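About Jotodar

Jotodar writes software for robot manipulation. The product line covers three layers: Vavivau handles perception, Kruger handles motion planning and low-level control, and Stiltton is the tooling used to record, replay and compare runs. Each layer can be licensed alone. We have 38 employees, 9 of them on the controls team.

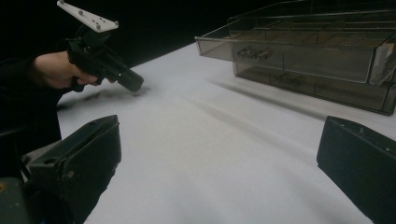 Vavivau estimates object pose and joint state from wrist-camera video and passes both to the planner with a confidence value. Most of the current release went into articulated and see-through objects. A tinted clear organizer with one drawer pulled partway open is a typical hard case: the metal parts inside are visible through the front wall, and a depth reading alone can place the wall in the wrong position. The tracker therefore fits the drawer as a sliding joint and treats its contents as separate objects.

Kruger replans at 10 Hz and runs on a standard industrial PC – no GPU is needed for the control loop. Contact limits are set per task in a plain text file.

Stiltton replays every recorded run against each release candidate. The regression set stands at 2157 runs, and a release is held if any earlier pass becomes a failure. The next release is planned for October.

Evaluation licenses and interface documents are available on request through the contact page.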